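Mivovano Toy Library, Jokarthorpe
Play kitchen: your questions

Page last looked over 18/08/2025

We get more letters and doorstep questions about the play kitchens than about everything else on our shelves put together, so I have gathered up the usual ones and tried to answer them properly. If yours is missing, do please ask at the desk or leave a comment at the bottom. I read them all, although it may take me a few days in July and August when half of Jokarthorpe seems to be borrowing a paddling pool.
Periklis Stamatopoulos

How long can we keep a kitchen for?
Four weeks to begin with, and then you can have it for another four if no one is waiting. Quite a few families find that the first week is all noise and excitement, the second week it gets ignored, and then the proper long games begin in the third. So if yours has gone quiet, please don't rush it back to us! Leave it where it is and see.

What age is it meant for?
We lend the big ones from two upwards. I have seen children of seven and even eight settle down at one for an entire wet afternoon, usually running a café with very firm opinions about who may sit where. The small food pieces go home in a separate bag, and if you have a baby crawling about you are welcome to leave that bag with us and just take the pots and plates.

Will it fit in my car?
The Bivetti comes apart into the base and the worktop, and both go into an ordinary hatchback with the back seats down. The Mitsotakis-Vlachou model doesn't come apart at all — lovely solid thing, but you will want an estate or a kind neighbour. Come and have a look at it before you book, and bring a tape measure.

Where should we put it at home?
Against a wall, on a hard floor if you can spare one, with room for a child to kneel in front of the oven with the door open. People tend to forget the oven door. We had ours at home wedged beside a bookcase for months and my daughter simply took to putting cakes in from the side, through a gap, and then couldn't get them out again. Near your own kitchen is nicest of all, if you have the space, as little ones do like to be cooking when you are cooking.

The knobs have gone stiff. Have we broken them?
Almost certainly not. Crumbs and biscuit dust get in behind the collars. Turn each knob gently back and forth while you work a dry, soft toothbrush round the edge, and then wipe it over with a cloth that has been wrung out well. Please don't use oil. If a knob comes off in your hand, pop it in the bag with the food and tell us when you bring the kitchen back. There is no charge for that sort of thing, and no telling off either.

How do I clean the rest of it?
Warm water and a drop of washing-up liquid will do for the hob, the pots, the plates and the hard food. Lift the grates off if they lift, and wash them in the sink with everything else. They are fiddly between the prongs and a cotton bud is your friend there. Wooden worktops want a damp cloth and then a dry one straight after, never a soaking. I am always asked about antibacterial sprays, and my answer is that we would rather you didn't, as they leave the plastic tacky and the next child's sleeve sticks to it.

And the soft toys that come with it?
Into a pillowcase, knot the end, cool wash, and dry them on a rack well away from the radiator. They come out looking a bit startled but a good squeeze and a brush with your fingers puts that right.

Can we put real food or water in it?
Dry pasta and big dried beans are fine for a child who is past the stage of eating them. Water in the sink bowl is fine outdoors. What we do ask is that you keep flour and rice well away, please. Rice finds its way into the oven hinge and I am still getting it out of the one that came back in July.

Some pieces are missing. What now?
Have a look in the oven, then in your shoes, then in the real fridge. If they are truly gone, tell us which ones and we will take them off the card. We keep a large tub of odd food and crockery for topping up, which is why nothing matches and why a plate may be rather grander than the pot it travels with.

Should I be showing my child how to play with it properly?
I would say let them get on with it. You can be a customer, and a slow and difficult one if they enjoy that, but the kitchen belongs to them while you have it. A plate makes a perfectly good lid. The hob will do for a table, a bed or a shop counter, and a pan may spend a whole week as a hat. If you are asked to eat something unlikely, the polite thing is to say it is delicious and ask for the recipe.

Do we have to tidy it away every night?
This one comes up in some form every single week, and I have gone back and forth on it over the years. My own feeling is that a play kitchen left a little bit lived-in is much more inviting the next morning than one with everything stacked in the cupboard. Clear the floor, certainly, for the sake of your feet. But the hob can stay as it was left: a scalloped plate at the back, something to eat at the front corner, a soft blue friend down at the right-hand end by the knob. Children very often walk back up to it and carry on with the same dinner.

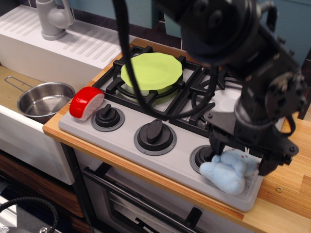
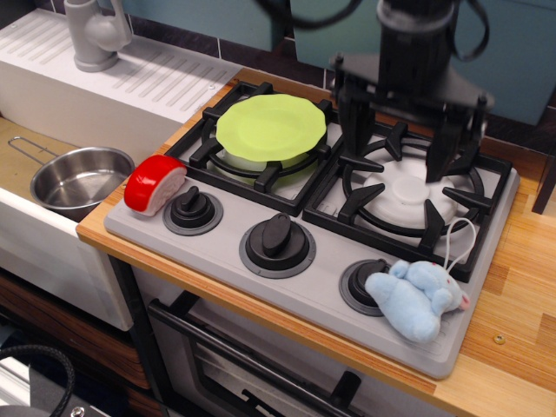

The green plate and the red-and-white food piece are the sort of thing you will find in the top-up tub, so do have a rummage when you collect.

Comments

Evanthia Pappas: We tried leaving ours out after reading your bit about tidying, and I have to admit I was doubtful, as I am the sort of person who can't sit down until the cushions are straight. What we settled on in the end was one tray. Anything on the hob or the worktop is allowed to stay, and anything that has wandered off into the rest of the house goes on the tray at bedtime, and my son puts it back himself in the morning. He has decided this is the delivery arriving and he makes me sign for it. Could I also ask whether the pots are safe in the top rack of the dishwasher? I have been washing them by hand and there do seem to be an awful lot of them.

Periklis Stamatopoulos: I am very taken with the tray and may steal it. Pots by hand, I'm afraid — we lost the lids of two good ones to a hot cycle, and they went such a funny shape that they now live in the sandpit. Plates and cups can go in the top rack on a cool wash.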